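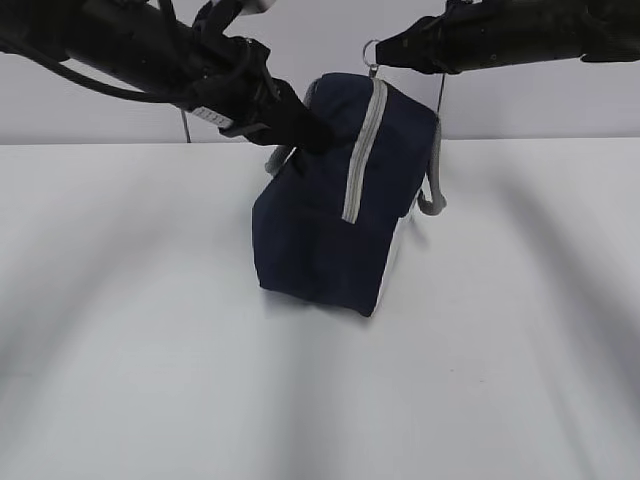 Page last updated: March

PRESS RELEASE

Harora opens its workshop doors for a spring demonstration day

Come and watch two robot arms get to grips with a bag

Hello from everyone at Harora! I'm Perrine Carré, I look after our visitor programme, and I'm very pleased to say that our workshop will be open to the public this March for a full day of live demonstrations. We've run small visits for schools and for people in the trade before (thank you to all of you who sat on those terrible folding chairs), but this is the first time we've opened the whole ground floor and let anyone who's curious walk in.

The main bench is all about bags. I know, I know, a bag doesn't sound like much of a headline. But ask anyone who works with robots and they'll tell you that soft things are hard work. A metal box stays the shape it is. A fabric bag sags, folds, leans over and hides its own zip, and the handles swing about wherever they like. On the day we'll have a pair of black arms working together over a white table on a navy bag with grey rope handles and a light grey zip, lifting it, tilting it and turning it, and I could happily watch it all afternoon. One of my colleagues says it's like seeing somebody pack for a holiday with oven gloves on.

Maxence Vasseur, who leads our handling team, will be at the bench for every session and he'd love you to ask him things. "People expect us to show them something fast," he told me when we were planning the day. "I'd much prefer they came up close and saw how many little decisions go into picking up one bag. Which corner do you hold? When do you let the other arm take the weight? You do it every morning without thinking, and we've spent months on it."

We'll run four sessions, each with a short talk from Maxence first and then plenty of time at the table. Places are limited to 15 people a session so that everybody gets a proper view, and the first one starts at 10 am. If you've got children with you, they're very welcome from the age of six, and we'll have low benches at the front for them. Please keep hold of the little ones while the arms are moving! There's a line on the floor and we do ask everyone to stay behind it, grown-ups included.

What else is there? Quite a lot, as it happens. In the side room our friends from Javetti will be talking about the gripper fingers they've been working on with us, and they're bringing a tray of old ones that you can pick up and handle. Some of the early shapes are very odd indeed and I've asked them to leave the labels off so you can guess what they were for. Bronard, who helped us fit out the workshop, will have a stand near the entrance with plans of the building and a big kettle. And at 2 pm there's an open question hour in the canteen, with no slides at all, where you can ask about jobs, apprenticeships, what robots can't do yet, or whether one could fold your washing (we get that one every single time).

We've also got a "bring a bag" corner, which I'm particularly excited about. Bring along any empty bag from home, a shopper, a gym bag, grandad's old satchel, and our team will talk you through what would make it easy or awkward for a robot to handle. We can't promise that every bag will get a turn on the bench, as the arms have to be set up first, but Maxence will pick two during the afternoon and have a go. Please do empty the pockets before you come.

Entry is free. You will need to book a session for the main bench, and you can do that through the visits page on our website or by ringing our reception. The side room, the stand and the canteen don't need a booking, so just turn up. Our workshop is on the Besnard estate, through the green gate and second on the left, and there's step-free access from the car park. The car park does fill up quickly, so if you can share a lift or come by bus, please do. Tea, coffee and squash will be on us, and there'll be cake until it runs out.

Members of the press are welcome at any session. If you'd like to film or to have a quiet word with Maxence away from the crowd, get in touch with me beforehand and I'll find you a slot before the doors open. Visitors can take photos too, but no flash near the main bench, please.

I hope to see lots of you there!

Perrine Carré
Visits and press, Harora

Notes for editors

Harora develops two-armed handling systems for soft and awkward goods. Interviews in English or French can be arranged through the visits and press desk.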